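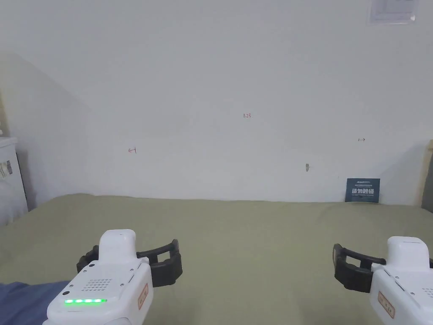
Folding shifts get a new pair of hands at Skiststead

15th October

Staff at Pelkonen, the linen and garment service in Skiststead, have spent part of each week since February teaching a machine to do the job they'd all cheerfully give away. Progress is steady. The laundry continues to arrive faster.

The program is called Peltitis, a name chosen by management and mispronounced by everyone else. Workers hold a gripper in each hand and go through the motions of handling cloth over a made-up bed: pinch, lift, spread, let go, do it again. The recordings are meant to help a robot arm learn the same moves, with the equipment supplied by automation firm Stusuvska.

So far the tally stands at 2,175 recorded attempts. The company had hoped for 500 by now, which suggests either that the crew is very keen or that the grippers beat working the press in the back room.

Anyone who has folded for a living will know the trouble. A box stays the shape it was when you left it. A thin bit of cloth has other plans, and a pair of curved black fingers can't feel a hem the way a thumb does. People on the floor say they've had to slow right down and think about which corner they go for first, something most of them hadn't thought about in years.
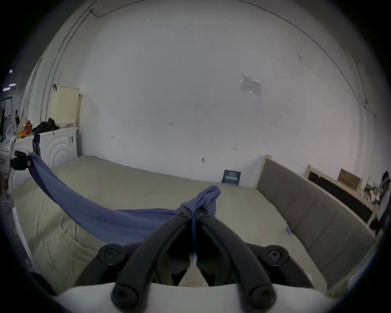

A few have even changed how they fold when the grippers are back on the shelf. One shift now picks up from the middle, having found it quicker. Another tried it for a morning and went back to the old way, with remarks.

The bigger question is what happens to the nine people on the folding side once the arm can keep up. Pelkonen says there will be no job cuts and that two positions have been reclassified as "handling trainers", at a slightly better hourly rate. The staff have welcomed the rate. They're less sure about the title, and have asked in writing how long a trainer is needed after the trainee has learned.

The company's answer is that stains, missing buttons and odd socks will need a person's judgment for a good while yet. Sorting, it was pointed out at the same meeting, is the other job everyone would cheerfully give away.

A first trial of the arm on live orders is planned for February, starting with flat items. Fitted sheets are not on the schedule.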